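Zatberg WG-6 wrist camera with single-finger tool
Reviewed by Jitendra Bhatt, 17 January 2025

Price as tested: $786
Weight with bracket: 40 grams
Cable: fixed, no connector at the camera end

Zatberg sells the WG-6 as a camera that "sees what the finger sees." We've had ours on the bench since October, next to the older Barkoteck unit it is supposed to replace, and I'm still waiting to be convinced.

Mounting is easy. The bracket fits the Festden flange with no adapter, and the finger swaps out with two screws. Calibration took 31 minutes the first time. The manual says 6, and I'd like to meet whoever managed that.

The picture is where I have doubts. At arm's length it's fine. Up close, everything goes soft, and close is where a wrist camera earns its money.

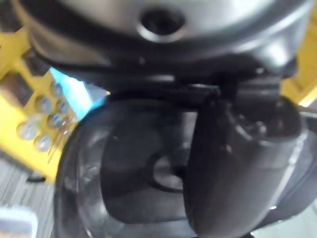

Photo: J. Bhatt / WG-6 wrist view, unedited

With the finger in front of a clear round container, you lose a good part of the right half, and the blur takes care of the fine detail in the rest. Shiny metal throws highlights too. The sales sheet mentions "transparent object handling" – I'd ask for a demo on your own parts first.

The Barkoteck costs more and its bracket is clumsy, but I can read its close-up picture. Górecki stocks both. Returns on the WG-6 are accepted only with the lens film still on, so check before you peel it.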